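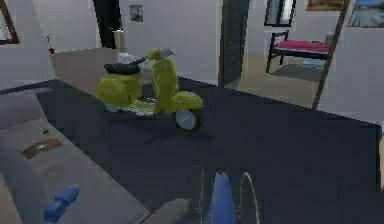

A gripper and a yellow-green scooter in a simulated room.

Search this site Enter keywords Go

March - by Orhun Oral

I have worked in the returns hall at Karaca for 19 years, and for most of them my day began with a cup of tea, a cold pair of gloves and a long row of bins. Things came back to us from all over Katbridge, lamps and toys and dishes and the odd garden chair, and we picked them up, looked them over and decided where they should go next. I was good at it, and I still think I am.

Last fall the company brought in two arms from Golik, and a good part of our work moved to a desk. Eight of us now take turns at a screen, watching a gripper practice in made-up rooms before anyone lets it near a real shelf. The rooms are strange places, I will say that. You might get a scooter standing where you would expect a rug, and a bed with a red-pink mattress through the doorway. My granddaughter would move in tomorrow!

Now, I don't want to be the old fellow who grumbles at every new machine. My back is better than it has been in years, and I go home with enough left in me to cook a proper supper. But I do miss the talk. At the bins we chatted all day long - about soccer, about our kids, about who had burned the rice - and at a screen people go quiet, and a whole morning can slip by without a word.

Szabolcs Kelemen, my shift lead, has been fair with us, and he did get everyone a raise for the new training. What I would ask him and the people upstairs for is a say in which jobs go over to the arms. Give them the heavy crates, gladly. Leave us the sorting of the fragile things, where you stand shoulder to shoulder with somebody and pass a cup from hand to hand. I have told Szabolcs this twice over lunch, and he has promised to bring it up before the next pair of arms is ordered.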